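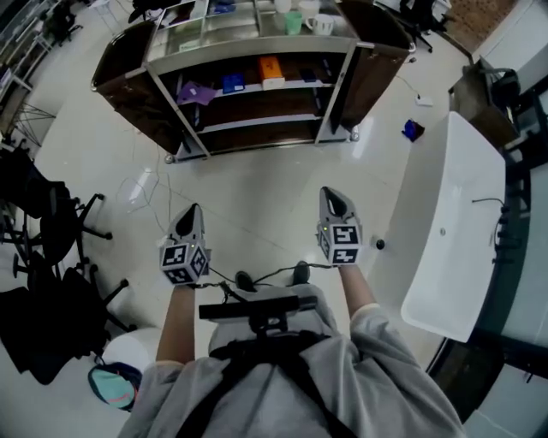

Diapositiva 1. Las dos pinzas de mano, con sus cubos de marcadores y el arnés de pecho.

Notas para la charla (taller Skirkel, martes 3 de marzo)

Dejar la foto puesta mientras se sientan. No leer el título.

Empezar por lo que vengo a discutir: que con dos pinzas, unos marcadores impresos y paciencia cualquiera enseña a un robot a recoger tazas en casa. Lo he oído en todas las charlas de este año. Yo llevo desde junio con el montaje y sigo recogiendo las tazas yo.

Señalar los cubos. Marcadores cuadrados en blanco y negro; de ahí sale la posición de cada mano. Sobre el papel, perfecto. En mi caso, si giro la muñeca más de la cuenta, el marcador se pierde y la trayectoria pega un salto. He tirado así más de cuatro tardes de grabaciones. Preguntar si a alguien le pasa lo mismo (y esperar, no contestarme solo).

Señalar el suelo. Baldosa brillante, con las luces reflejadas. Sospecho que me mete errores, pero no lo he medido y no pienso afirmarlo. Si sale el tema de los cables, reconocerlo: van de las pinzas al pecho y a la hora de trabajo molestan.

Diapositiva 2, sin imagen. La primera carcasa que imprimí, la Timmont, se abrió por la junta. La segunda aguanta. El programa de Rarkumley promete calibrar en cinco minutos; yo tardé nueve la mejor vez, y tuve que repetirlo al día siguiente.

Lo que sí me creo: como forma de grabar movimientos de mano es cómoda y se aprende rápido. Lo que no me creo: que de ahí a un brazo que ordene un carrito haya un fin de semana. Decirlo despacio, que la otra vez se entendió que estaba en contra de todo.

Si preguntan por el precio, remitir a la hoja de la entrada. Si preguntan por Dramani, no lo he probado.

Dejar los cinco minutos finales para que se pongan el arnés. Aflojar antes la correa.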